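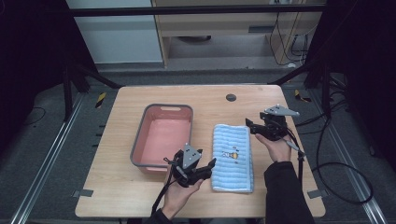

Darius Adomaitis
Water systems and towel service, Munach baths

August, notebook entry, started 06.40

Warm pool (Sisow side). Free chlorine low again at opening, combined a bit up on last night. Redox reading on the controller was 610 mV before the dosing pump woke up. Setpoint has been left alone. The probe was cleaned on the late shift and the log is signed, so I am not blaming the probe yet. Took a hand sample at the shallow steps and a second at the far outlet. The two agreed with each other and did not agree with the controller.

Myung-ja thinks the sample line is drawing air. She had the same thing on the old plunge pool before the Hirard unit was fitted, and there it was a perished O-ring on the strainer lid. Lid off, ring looked flat on one side, swapped it. Bubbles in the flow cell still there afterwards but fewer. Flow switch stopped chattering. Redox climbed slowly from then on and I left it.

07.55. Backwashed filter 2. Sight glass took 7 minutes to clear, which is longer than I like for a filter at this stage of its run. Sand was topped up in spring. If it is the same next time I want the lid off and a look at the bed for channels. Filter 1 was fine.

Steam room. Generator tripped on high water level during the night, no bathers in. Reset and it ran. Electrodes are furred. Descaled the long one, the short one needs replacing and there is none on the shelf. Ordered through Waweru, order no. 908. Until it comes, drain the cylinder by hand at close and write the time on the door sheet. Please do write the time. Last week's column is mostly ticks.

Essence pump for the steam room is delivering eucalyptus at about twice what it should. Turned the stroke down two notches. Smell at the door still strong but the residue on the tiles under the nozzle should ease off. Check with a dry cloth tomorrow.

Meter reading, make-up water: 344. Same meter as before, in cubic metres, taken before the backwash. Needs to be read before and never after or the comparison is useless, see the mess in the June pages.

Towels. Rinse trial carried on with the ribbed ones from the treatment rooms. The complaint was stiffness after drying. I put it down to softener dosing, Myung-ja puts it down to hardness breakthrough on the laundry softener between regenerations. Tested the feed at the machine: hard at the end of the cycle, soft just after. So she is right, or at least more right. Regeneration is on a timer and laundry volumes have gone up since the timer was set. Moved it to metered control. Dose of softener left as it was so that only one thing has changed.

11.20. Cold plunge. Chiller short cycling. Condenser fins full of lint from the extract next door. Brushed and vacuumed. Run times back to something sensible by noon. The lint will return as long as the extract grille points where it does. Raised it again with building works, second time.

Warm pool again, 14.10. Redox steady, hand sample and controller within tolerance. Air in the sample line not fully gone. Suspect the union downstream of the strainer, will remake it with new tape when the pool is shut.

To do
Remake sample line union
Short electrode, chase Waweru
Filter 2, time the next backwash
Hardness at the laundry feed, morning and late
New O-rings, both sizes, the box is empty

MJ: hardness late shift done, soft. Leave the timer off.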